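Subject: Re: [rovivville-water] Meter readings and the June bills
Date: April 11, 2019

> Does anyone know if the old meters on Ejigu Road are being read
> this quarter? My last bill was an estimate again and it was
> far too high. The office told me to wait for the next one.

They are being read, but only on the even side. The odd side gets an estimate until the June round. I called the office this morning and that is what they told me.

If your bill looks wrong you don't have to wait. Read the meter yourself and send the number in with your account number. Leave off the red digits. Mine was estimated at 2590 and the dial was 200 below that, so they sent a corrected bill. It took 2 weeks.

A few of the lids on our side are stuck. A flat screwdriver works on most of them. If yours has the Pindilix cover with the side tab, push the tab in before you lift or it will snap. A new cover is on your account and not the town's, as I found out.

Also, the late fee does not apply while a reading is in dispute, but you have to ask for that in writing. An email counts. Put "disputed reading" in the subject line or it goes in the general pile and you get the form reply. You have 5 days from the date on the bill.

I don't know anything about the Prorudora tank work. Someone on the hill might.

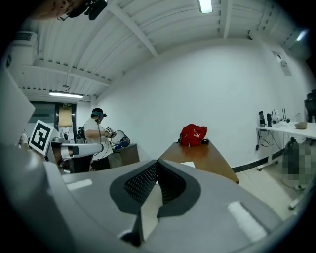
Gray housing with the V-shaped pad, white walls behind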